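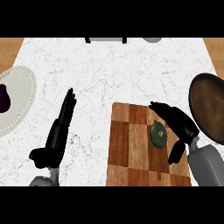

Kitchen Surfaces and Materials
Handout 4: Marble

What marble is

Marble starts as limestone. Under heat and pressure deep in the ground the limestone recrystallises, and the result is a harder, denser stone made mostly of calcite. The veins come from clay, iron or other minerals that were in the limestone to begin with. Grey veins are usually linked to graphite or clay, and reddish ones to iron.

In the trade, "marble" is used loosely for almost any stone that takes a polish. For this course, use the word only for the calcite and dolomite stones. Granite and quartzite are covered in Handout 5.

Behaviour in use

Calcite reacts with acid. Lemon juice, vinegar, wine and many bathroom cleaners leave a dull mark called an etch. An etch is damage to the surface itself and a sealer will not prevent it. A stain is different: it is colour that has soaked into the pores, and sealing does slow it down.

Marble is also fairly soft. It measures about 3 on the Mohs scale, and a steel knife will scratch it. A honed (matt) finish hides etches and fine scratches better than a polished one.

Worked costing

The Groritz flat has one straight run of worktop and no sink cut-out. The Melau yard quoted 725 for the slab, cut and delivered. Dobre quoted 1,000 for the same length with fitting included. Truvby charges 40 an hour for fitting only.

Work out how many hours of fitting would bring the Melau slab up to the Dobre price. Then say what else you would ask each firm before choosing. Consider edge finish, joints, access to the building and who pays if the slab breaks on the stairs.

Daily care

Wipe up spills at once. Wash with warm water and a little mild soap, then dry with a soft cloth. Do not use scouring powder or descaler.

Reading

Course reader, chapter 13, up to the section on resin fillers. The part on polishing machines can be left until October.

Last revised 16 Jun 2023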